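Minutes of the Monthly Meeting

Date: Feb 28, 2020
Chair and minutes: Salamatu Nwankwo

Salamatu opened by thanking everyone for squeezing in around the side tables again, and for bringing their own chairs. The meeting room at Effiong is still being painted, and we all agreed we can live with one more month of balancing notebooks on our knees. The minutes of the last meeting were read and accepted, with one small fix: the loaned laptop went back to Vultton, and it did not go to Brasteck as we had written. Apologies to both, and thank you to the sharp-eyed reader who caught it.

1. Where we are with the demonstrations

This took up most of our time, as it usually does, and it was a good and lively talk. For the benefit of our newer members, Salamatu went back over the plan. Every demonstration in the block task is driven by a person on the remote handset, from the first reach into the bin to the moment the block is let go, and the whole run is saved so that the learning side has something to work from. Hand guiding, where a person takes hold of the arm and leads it through the motion, is kept for the slower placing task that we will come to under item 3.

We now have 497 saved runs of the block task, and there was a little round of applause for that, which was well earned by everybody who has stood there with sore thumbs. The goal we set ourselves is 816 by June. Salamatu said she would much prefer fewer runs done with care over a big pile of hurried ones, and that if we get to June a bit short she will not lose any sleep over it. 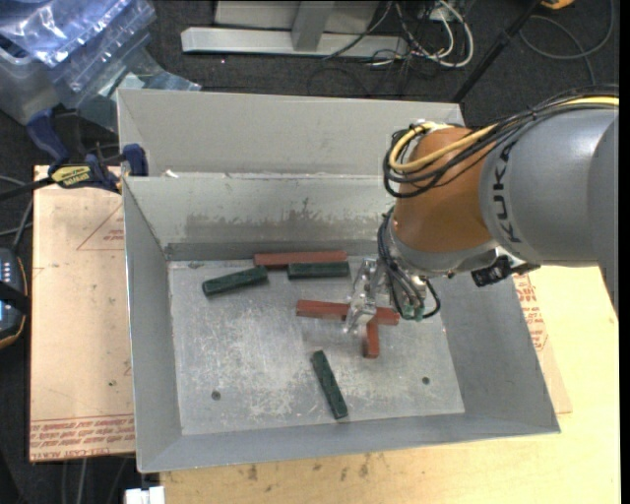 Prumero Shared Robotics Lab, Teaching by Demonstration Group

We then got into the question of crowded blocks, which has been rumbling along by email for a good while. When a red-brown block and a dark green one lie right alongside each other, or when one block butts up against another and makes a sort of T, the people driving do quite different things. Some like to go straight down over the block they want and close the fingers slowly. Others nudge the neighbor away first, and then come back for the pick. Both ways were defended with a good deal of feeling! The worry from the learning side is that if we mix the two freely, the model may end up doing half of each.

After a long and friendly back and forth, we settled on this. If there is room for the fingers on both sides, go straight in and pick. If there is not, one nudge is allowed, and the nudge gets marked in the run notes. No more than one nudge, please. If the block still can't be reached, choose a different block and carry on with the run. Agreed by all, with one member asking that her doubts be written down, and so they are.

The blocks nearest the walls came up next. The sloping sides of the bin are a help in some ways, but a block lying along the foot of the back wall is hard for a driver to judge, and several people admitted that they leave those for last or shuffle around them. Salamatu was very kind about it but asked that we stop doing this. If the drivers always avoid the wall, the arm will learn to avoid it too. For the next stretch, each driver is asked to start at least every other session with a block by a wall. Go gently and come down slowly, and if you feel you are about to touch the metal, stop and back up. A run with a pause in it is still a perfectly good run.

There was also a question about whether to throw away runs in which the driver hesitates or changes their mind partway. The feeling in the room was to keep them, as long as the pick is finished in the end, and to flag them so they can be left out later if they prove to be a nuisance. Runs where the block is dropped outside the bin should be kept in a separate folder and should not go into the count.

2. Handset and driving time

A few people mentioned that the handset feels jumpy at the start of a motion, especially when coming down toward a block. We tried the lower speed setting last month and most drivers liked it, though it does make for longer runs. It was decided to keep the lower setting for the last part of the reach and let drivers use the normal one for travel over the bin. Please don't change anything else in the settings without leaving a note in the book. We lost most of an afternoon to that, and no hard feelings, but let's not do it again.

On driving time, we talked over how long a person can sensibly keep at it. The runs at the end of a long sitting are plainly sloppier, and everyone who looked back through their own said the same. From now on a sitting will be 10 runs, followed by a proper break with a walk down the hall or a cup of something. Two drivers may trade off if they are both in the lab. Write your initials next to every run you drove, even when you trade, so that we can compare styles without having to guess.

3. Hand guiding for the placing task

We had a short report on this. Leading the arm by hand feels more natural to most people than the handset does, and the newcomers took to it quickly. The trouble is that folks tend to push from wherever is handy, and when they hold the arm close to the gripper they lean on it without meaning to. The recorded path comes out with little wobbles. We will ask everyone to use both hands, to stand a bit farther back, and to wait a moment at the start and at the end so the recording has a clean edge to it. Brasteck has offered to lend us a grip handle to try out, and Salamatu will write to say yes please and thank you.

4. Other business

Vultton would like to send 2 visitors to watch a driving session and perhaps have a go themselves. Everyone was happy with that, provided their practice runs are kept out of the set.

The paper copy of the run notes is nearly full, and a new book is needed. Please keep your handwriting readable, for the sake of the person who types it all in.

Actions

Salamatu: write up the one-nudge rule and pin it by the handset; reply to Brasteck about the handle; answer Vultton.
Learning side: add a mark for nudges and one for hesitations to the run notes form.
All drivers: start with a wall block at least every other session, and initial every run.

The next meeting will be called by email once we know whether the painters have finished.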